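Vornness Hand-Held Gripper Kit
Product page and planning notes
Supplied by Cilevum. Page updated 20 October 2024.

The Vornness kit is a hand-held gripper with its own camera, sold to teams that want to record manual tasks and use the recordings to train a robot arm. The operator holds the tool, picks up and puts down everyday objects with it, and the camera records from the gripper's point of view. No arm is needed while recording.

What is in the kit

One gripper with camera mount
One camera, fisheye lens fitted
One pair of black fingers, plus one spare pair
A set of 28 printed square markers
Charger, cable and carrying case

The markers are plain black-and-white squares. Stand or tape them where the camera will pass over them. If one is damaged, print a replacement at the same size from the file on the memory card.

Versions

The single kit is for one operator using one hand. The pair kit has two grippers, matched and labeled left and right, and is the one to order for folding, pouring or opening containers. Two single kits can be turned into a pair later, but both have to come back to our Josport workshop for matching. Allow two weeks for that.

The site pack has 4 single kits, a shared charging tray and one set of markers per kit. It costs less than 4 kits bought separately and ships in two boxes.

Where it can be used

An ordinary office or reception area is enough for tabletop work. You need a table at a comfortable height, room for the operator to stand and turn, and steady lighting. Small packaged goods are a sensible first set of objects. They are cheap to replace and come in many shapes.

A wooden table, a small snack pouch at the finger, and flowers in a white vase nearby:

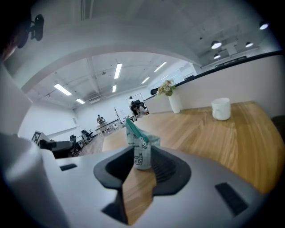 Black-and-white marker on a white card, flowers on the counter, and the long tabletop:

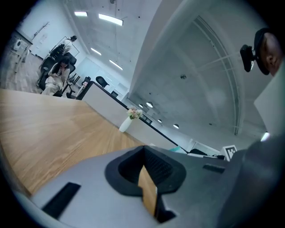 Plan the floor space before you order. We suggest a clear area on at least two sides of the table for each operator. Two operators can share a long table if they work from opposite ends and each has a separate tray of objects. Strong sun on a glossy tabletop causes more lost recordings than low light does, so check the blinds.

Budgeting

The gripper is usually the smaller part of the cost. Most of the money goes to operator hours, and after that to storage and review. When you set a budget, put these on separate lines:

Kits and spare fingers
Operator time, including training
Objects, and replacements for crushed or opened ones
Storage drives or a storage account
Time for someone to review the recordings and reject bad ones

A new operator needs one day of practice before the recordings are worth keeping. After that, 50 usable recordings in a shift is a fair planning number for simple pick-and-place work. Folding and pouring go slower. In our own trial with the Saha arm, we kept 393 recordings of one pick-and-place task before we moved on to the next task.

Finger pads are a wear item. Order a second spare pair if your objects have rough or sharp edges. Pads are sold only in pairs and should be changed together.

Working with an arm

The same fingers fit the Saha arm through an adapter plate, sold separately. Other arms need a custom plate. Send us the flange drawing and payload rating with your order and we will quote for it. Do not buy the arm first and expect the fingers to fit. Reach matters too. An arm that can't get to the back of your table can't repeat a task that your operator recorded there.

Delivery and support

Single kits ship from stock. Pair kits and site packs are built to order, and orders placed now will leave Josport in November. Custom adapter plates are quoted with their own delivery date.

The warranty covers the gripper body and camera mount for one year. Finger pads, cables and markers are not covered. Kits can be returned unused within 28 days in the original case.

To request a quote, send us the version you want, the number of operators, the kind of objects you plan to handle and the make of your arm if you have one. Tell us also if you need the invoice split across two budget years.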